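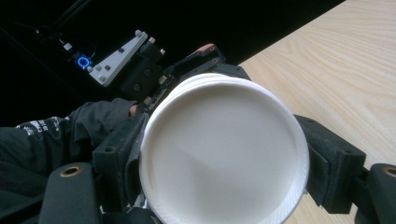 *Weißes Geschirr, Ansicht von oben.*

## Über uns

Eseo verleiht Geschirr für Veranstaltungen, Kantinen und Schulküchen. Der Bestand umfasst 3609 Teile in 17 Artikelgruppen, davon 1463 flache und tiefe Teller. Der Rest verteilt sich auf Schalen, Tassen, Besteck und Servierplatten.

### Lager und Artikelgruppen

Gelagert wird am Standort Skestik. Jede Artikelgruppe hat einen festen Regalplatz, gleiche Durchmesser stehen zusammen. Teller werden ohne Zwischenlage gestapelt, Schalen mit Zwischenlage aus Papier. Die Stapelhöhe ist auf 13 Teile begrenzt – bei Servierplatten auf sechs.

Einweggeschirr führen wir als Ergänzung. Es wird getrennt gelagert und nur in geschlossenen Packungen abgegeben. Eine Rücknahme angebrochener Packungen ist nicht möglich.

### Rücklauf

Zurückgegebenes Geschirr wird nach Artikelgruppe vorsortiert, gespült und getrocknet. Danach folgt die Sichtprüfung auf Randabplatzungen, Haarrisse und Verfärbungen. Teile mit beschädigtem Rand werden ausgesondert und im Bestandsprogramm Aidoo abgebucht. Leichte Besteckspuren in der Tellermitte gelten als normale Abnutzung und werden nicht berechnet.

### Serie Plodent

Unsere Standardserie heißt Plodent: weiß, ohne Dekor, spülmaschinenfest. Nachkäufe erfolgen einmal jährlich im Januar. Abweichungen im Weißton zwischen älteren und neueren Chargen sind möglich – wer einheitliche Ware benötigt, vermerkt dies bitte bei der Bestellung.

### Abholung und Rückgabe

Die Ausgabe erfolgt in Kisten mit Packliste. Speisereste sind vor der Rückgabe zu entfernen, vorspülen ist nicht erforderlich. Fehlmengen werden nach der gültigen Preisliste abgerechnet.

Stand: 2021-07-23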